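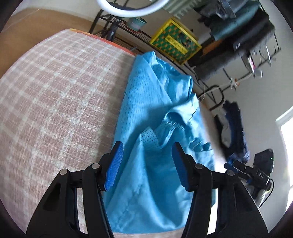 Blue finger pads, open and waiting above a crumpled blue garment.

Rules for robots that pick things up

Hi again! Last time I wrote about wheels, so this time it's hands. Robot people mostly call them grippers, and I get more letters about grippers than anything else. Eustaquio, who reads your letters with me, says the top question is "Can it pinch you?"

Yes, it can. So there are rules.

The first one is my favorite because it's so simple: keep your fingers out of the gap. A gripper has jaws, and the jaws close. Look at the ones at the top of the page and you'll see little round pins where the black arms join. Those are the joints. When arms like that swing, the spaces between them can get smaller too, so the tips aren't the only place to watch. Grown-up engineers call these spots "pinch points," and they go looking for them before they switch anything on. (Scissors have one. So does the door of your car!)

Rule number 2 is about squeezing. How hard should a gripper hold a shirt? Hard enough that it doesn't drop, soft enough that it doesn't rip. Pads with ridges can help, a bit like the bottoms of your sneakers. More grip from the surface means less squeezing, and that's kinder to the shirt – and to anybody's thumb, if a thumb ends up in the wrong place.

Then there's the stop rule. Any machine that moves by itself needs a way to stop it fast, and everyone nearby should know where that is before work begins. At the Stovell workshop, where I help out, it's a fat red button. We press it every morning at 8:30 to check it, and Hatice Çınar writes it in the notebook. We're up to 114 checks. I get to press it when she's in a good mood.

Clothes need some rules of their own. Cloth is floppy, it bunches up, and it hides things. A cuff with elastic can spring back. A loose thread can wind itself around a joint, so you look for threads first and move them away with the machine switched off. Same for your own clothes, by the way: sleeves pushed up, long hair tied back, no dangly hoodie strings.

Are these rules written down anywhere? They are! Countries and big groups of experts write long documents called standards, so that a safe robot in one town means the same thing as a safe robot in another. They are pretty dull to read. I've tried, with cocoa.

Something to try at home: pick up a sock with kitchen tongs, squeezing as gently as you can. Then wrap a rubber band around each tip and try again. Write and tell me which was easier, and keep your little brother's nose out of the tongs.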